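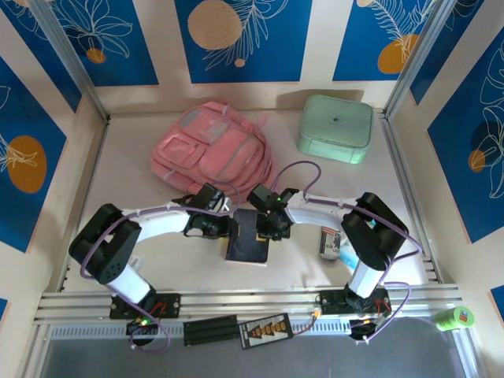

Two-Arm Bench Nears Completion at Wollden Workshop

WALTLEY, October 16, 2025 — A two-arm robot bench built by members Yung-ching Liao and Siu-ming Chien has entered its test phase at Wollden, the shared workshop in Waltley. The machine handles ordinary soft and flat goods on a white work surface walled on three sides. Its current job is to work with a dark navy book and a pink backpack.

Both arms are mounted on an aluminum rail along the front of the surface and reach inward, so that their working areas overlap near the middle. Each ends in a black gripper. The builders have spent most of their time since July on the overlap, where one arm can block or strike the other.

The project was approved with a parts budget of $2,000. Liao said the build is inside that figure, with the arms taking the largest share and cable the smallest. Labor is not counted. The workshop supplied bench space and the use of its saw and drill press.

Arms and Rail

The arms are the same model and run the same firmware. The white links and the black joint housings came as a kit and were put together at the workshop. Chien assembled the left arm first, wrote down the torque used on each fastener, and built the right one from those notes.

Early tests were run with the arms bolted straight to a bench. Any fast move at the shoulder shook the mount, and the position of the gripper tips drifted over a long session. Moving both bases to a common rail cured most of the drift. It also made it possible to set the spacing between the arms with a single gauge block, and to return to that spacing after one of them had been taken off for repair.

The spacing is a compromise. With the bases close together, both grippers can reach nearly all of the surface, but the elbows foul each other when both arms fold. With the bases far apart the elbows are clear and the back corners become hard to reach. The present setting favors the elbows. Objects in the far corners can be reached by one arm only, and the planning software has been told so.

Control is handled by Skalten, a program Liao wrote for an earlier machine at the workshop and has since extended to two arms. It keeps a simple model of each link and refuses any move that would bring two links closer than a set margin. The margin is larger at the elbows than at the grippers, which have to meet over the same object in order to be useful.

Cable Routing

Purple cable runs along both arms, with a loop left above each gripper. The loops replaced a tighter layout that followed the links closely and pulled at the connector whenever the wrist turned to its limit. One connector failed in the old layout and a second was found loose during inspection.

The cable was bought from Dlamini, a supplier in Waltley, and was picked for how well it bends. The extra length has a cost. A loop can sag into the path of the other arm, and the software does not model it. Chien checks both loops by hand at the start of each session, moving the arms slowly through their full range with the drive current turned down.

Wiring between the bases runs low along the front of the bench, where it can be reached without leaning over the work surface. The builders plan to cover it before the bench is opened to other members. The cover is drawn but has not been cut.

Handling a Flat Book

A book lying flat has proved harder to deal with than the builders expected. The fingers have little to hold, and a gripper that comes down too low presses against the table. If it comes down too high it closes on air. The usable band between the two is thin, and it changes with the thickness of the book.

Two methods are being compared. In the first, both grippers work on the book, one at each side, with one arm bracing it while the other looks for an edge. In the second, a single gripper is lowered onto the book and drags it to a better position before trying to pick it up. The second method leaves the other arm free to deal with the bag. It also scuffs covers, and the books used so far were taken from the workshop's discard shelf.

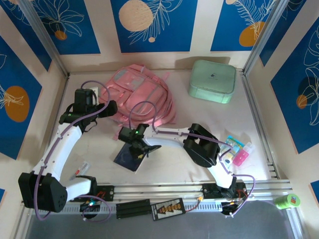

Bag and Small Goods

The backpack brings a different set of problems. It has no fixed shape, and its straps and zippers settle in a new position each time it is put down. Skalten does not try to model the whole bag. An operator marks a point on the fabric and an approach direction, and the arm goes there.

Other items share the surface with the book and the bag, among them a mint green zippered case and some small packaged goods. They serve as obstacles for now. A run is marked as failed if an arm shifts one of them, even when the book ends up where it was meant to go. Liao said the rule was added after several runs were logged as good in which the arm had pushed its way through.

The zippered case is planned as the next object to be lifted. Its rounded corners give the fingers a poor grip, and Chien is testing softer finger pads on a spare gripper. The pads hold better on fabric and worse on smooth covers, so a single set for all goods may not be possible.

Test Plan

The builders intend to log 1,000 runs before any change is made to the arms themselves. Software settings may be changed between blocks of runs but not within one. Each entry records the method used, the starting position of the book, the result, and the reason for any stop. Stops ordered by the operator are kept in the log and counted apart from faults.

Members who want to bring objects for later tests may leave them at the bench in a labeled bag. Glass, liquids in open containers and anything heavier than a hardcover book will be turned away, as the wrist joints run warm under load and the builders have not yet set a safe duty limit. Chien is measuring that now with the left arm held out at full reach.

Drawings of the rail mount and the gauge block are in the project binder at Wollden. The two-arm version of Skalten will be shared with members once the margin settings are final.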